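From: Plasance list member
To: home-machines list
Subject: Re: [home-machines] Can they do the living room yet?

On the list in June, a member wrote:

> I manage 11 furnished apartments and I keep reading that the robots
> are ready for housework. My cleaners spend most of their time on
> chairs, cushions and sofas, and very little on floors. Is there any
> machine today which can put a room straight between two guests? I do
> not mean a vacuum. If the answer is "in two years", please say so, I
> have heard that one before.

I will try to answer, because upholstery is the part of the work that I know. I was in furniture for a long time before I came to Plasance, where we try out machines for small businesses.

A hard object has one shape, so the machine can learn where to hold it. A cushion has a different shape every time somebody sits on it. When you pinch it at one corner, the rest of it hangs down or folds, and then what the camera saw a moment ago is no longer correct. For a tub chair there is one more difficulty: the back goes around the seat, so the arms have little room to come in from the side. 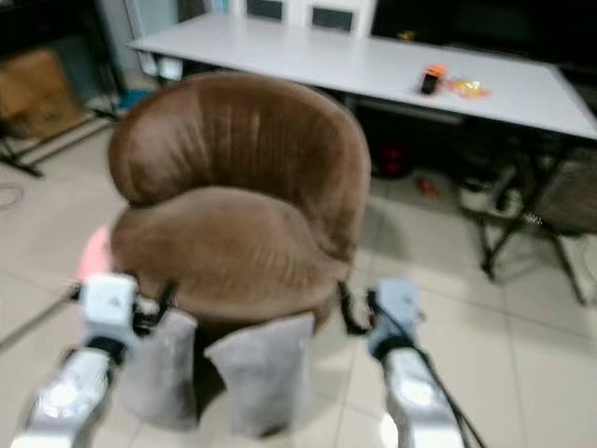
Ottavia's Bench

(I sign with the name of my old workshop, as some of you know.)

The chair in these trials is a brown velvet one with light gray pads. Velvet is not a friendly material. It shines in one direction and looks dull in the other, and a camera can take the shine for an edge. In our notes we have 300 attempts with cushions of different kinds, and in 205 of them the cushion finished where we wanted it. For research I find this a good number. For your guests it is not, I think. A cleaner who fails with every third cushion would not stay with you long.

The time is also a question. Our limit for one attempt is 900 seconds, and a person does the same thing while talking on the phone.

I have compared notes with people at Trosetti, who work on folding of towels, and their experience is close to ours. They do well with a towel that lies flat on a table, and much worse when it comes out of a basket. The Kashindye project went another way and changed the furniture - they sewed a stiff loop on each cushion so that the gripper has something to take. It works better, but you would have to sew loops on everything in 11 apartments, and I don't know if your guests would like the look.

With two arms you can hold two pads at the same time, or hold one and keep the other arm free to push. I prefer the second for seat cushions. For loose pads at the front of a chair, one in each gripper is fine as long as they don't press against something soft.

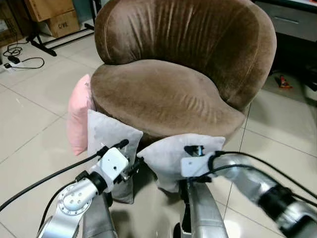 Can a machine set the cushions of a furnished apartment today without a person in the room?

Only in trials, and I would not leave it alone with furniture you have paid for.

If you want to spend money this year, I would look at the floors and the laundry transport first. Pludport rents out a cart for linen and the contract can be ended every month. Please write to the list if you try it, I would like to know how it manages with door sills.

Greetings to all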